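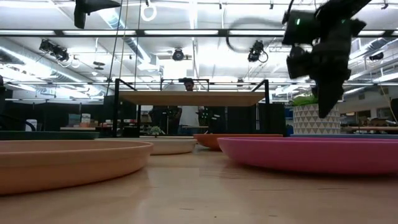
# Ticket 66 – Plates won't stack, table shows everything

**Opened by:** Keyvan Kazemi
**Area:** Shared lunch room, long wooden table
**Priority:** Low (changed from Urgent by L. Blomqvist)
**Status:** Closed, with conditions

## Reported problem

The new colored plates from Trendo do not live together in peace. We have peach, cream, a darker orange and a pink, and the pink one is large enough to have opinions. When they go in the cupboard as a single stack, the stack leans. On Friday it leaned far enough to hold the cupboard door shut from the inside, and I ate my lunch off a lid.

Second problem, possibly related: the tabletop is now so shiny that every crumb and ring shows up under the ceiling lights. I wiped it twice before lunch and it looked worse each time.

Please advise. Please also send a plate.

## Log

**9:15 – Leif Blomqvist**
Moved from Urgent to Low. A plate is not an outage. Asking the usual first question: have you tried taking them all out and putting them back in?

**9:40 – Keyvan Kazemi**
Yes. They leaned the other way.

**10:05 – Leif Blomqvist**
Went and looked. Put the plates out on the table to see what we're dealing with. The rims are raised and the walls curve, so a plate only sits down properly inside one that's wider than it is. Whoever loaded the cupboard had the cream one at the bottom and the pink one on top of it, which is a mushroom.

Tried again with pink at the bottom. Better. Still a wobble when the door closes.

**10:30 – Faizal Wattimena**
I loaded the cupboard. I did it by color, light to dark, the way it was on the Trendo box. If there's a size order somewhere, it wasn't on the box.

**10:35 – Leif Blomqvist**
Noted. No blame is being assigned. The field for it is mandatory, so I've put "cupboard."

**11:10 – Leif Blomqvist**
Found one cause of the wobble. The old Pesska shelf liner is still in there and it has a ridge down the middle where it was joined. Every stack in that cupboard has been sitting on a speed bump. The old white plates were heavy enough to squash it flat, so it never came up.

Pulled the liner out. Underneath was a teaspoon and a menu for a place that closed before I started here. Teaspoon has been returned to service.

**11:25 – Keyvan Kazemi**
Can I close the door now?

**11:26 – Leif Blomqvist**
You can close the door now.

**11:50 – Birger Berge**
Reopening the table half of this, as I oiled that table in March and have feelings about it. What are people wiping it with?

**11:58 – Keyvan Kazemi**
The spray under the sink. Ollitar.

**12:04 – Birger Berge**
The Ollitar is for the windows. It says windows on it. Keyvan, I'm not angry.

Steps for anyone reading along:

1. Stop spraying the table.
2. Wipe it with a cloth wrung out in warm water and one drop of dish soap. One drop – last time somebody heard "one squirt" and we had foam in the grain.
3. Wipe again with plain water.
4. Dry it with a second cloth, going with the grain.
5. Leave it alone for 15 minutes. That includes mugs.

**1:20 – Birger Berge**
Did the above on the window end. Streaks are mostly gone. You do still get the ceiling lights in it if you bend down and look along the top, but that's the finish, and I'd ask why you're bending down.

**1:45 – Faizal Wattimena**
Can the plates scratch it? The bottoms feel a bit rough.

**1:52 – Birger Berge**
They can if you slide them. Lift them. I've ordered felt mats from Morikawa, a pack of 6, out of the 115 we had left in the kitchen budget. They're gray. I was offered a choice of patterns and declined it.

**2:30 – Sixten Sjögren**
Just found this ticket. For the record, I liked the white plates.

**2:31 – Leif Blomqvist**
Feature request. Please open a separate ticket.

**2:33 – Sixten Sjögren**
I will.

**3:10 – Leif Blomqvist**
Tested the stack with the liner out: opened and shut the door ten times at what I'd call Keyvan speed. Nothing shifted. I also watched two people put plates away after lunch without being told, and one of them got the order right.

## Resolution

- Pink plate at the bottom, cream never underneath it. Check that each one drops into the one below. If it perches, it's in the wrong place.
- Pesska liner removed and thrown out. No replacement needed.
- Ollitar moved to the windowsill, beside the thing it's for.
- Table cleaned at one end. Birger will do the rest on Friday, after lunch, and would like it cleared beforehand.

## Still open

- Felt mats not delivered yet. Until then, lift.
- Sixten's ticket about the white plates has come in. It has attachments. Assigned to Faizal.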